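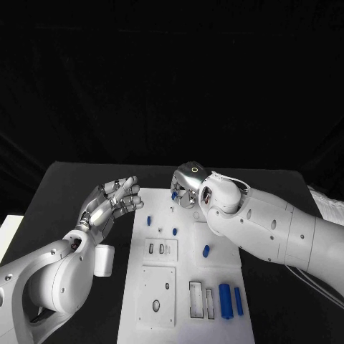 Small blue pieces on a white board, with a black curtain behind.

Winter puzzle swap returns to Skatbridge

Get your spare jigsaws ready! The Skatbridge puzzle swap is back on Saturday, January 9, 2021, and this time it's outdoors, under the market roof. Last October neighbors traded 200 boxes, and organizer Erdal Canpolat would love to beat that. "People were grinning all the way home," he said – and plenty have asked for more. Bring up to 20 puzzles, tape the lids shut and write any missing pieces on the top.

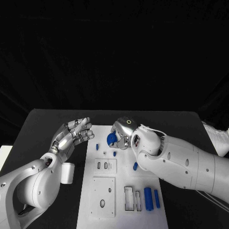 How to take part

Entry is free. Masks are required, and tables open at 10 a.m.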